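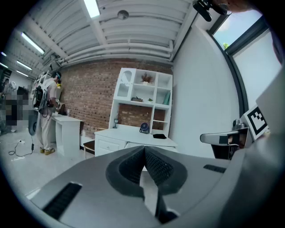 About Zisik

Zisik started in August with 16 pages of notes on how to teach a robot to do household jobs without annoying the household. We've grown a fair bit since then (the notes certainly have!), but the idea is much the same: people show the work by hand, with grippers they can hold, and the records they make are only as good as the habits behind them.

Those habits are what we look after. We write the practice rules that recording crews at Junico and Pearce work to, and we try every one of them ourselves in furnished rooms before we ask anybody else to follow it. The current set, the Pendgate Rules, has 11 sections and was last revised on 17/04/2025.

A good many of them are about small, patient things. Keep the marker cubes clean and facing out, so neither one hides behind a sleeve. Bring both grippers up to the drawer front before you begin, and pause there for a breath. Know where your cables run, and please, step around them and never over.

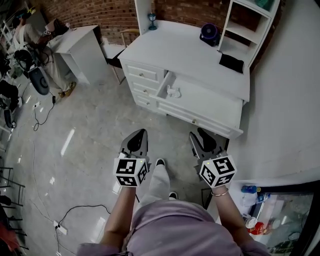
How we work with you

We'd much sooner visit than send you a binder. Someone from our team will spend a day or two with your crew, have a go at your tasks, and talk over whatever feels awkward, whether it's a sore wrist or a labelling question. Our colour-coded checklists are free to borrow, and we're always glad to hear from you.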